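The Cloth Comes Out on Monday

By Ekrem Çınar

My grandmother in Dramum owned 3 tablecloths, and she could tell you which neighbor had spilled what on each of them. I thought of her all through my visit to Gosska, the little linen shop that has been printing leaves on cloth for longer than its owners care to add up - and they did try, over two pots of tea.

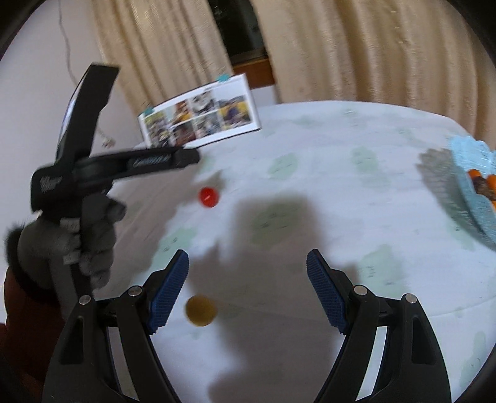

A round table is harder to dress than a square one, as anybody who has tugged at a hem before company comes will know. Pale cloth with a soft green leaf is what people ask for most, I was told, and it goes nicely with beige curtains. Gosska sold 2,928 cloths last year, up from 2,000 the year before, and a good many went out in the weeks before Bayram. I came home with one myself, and it has already met the gravy.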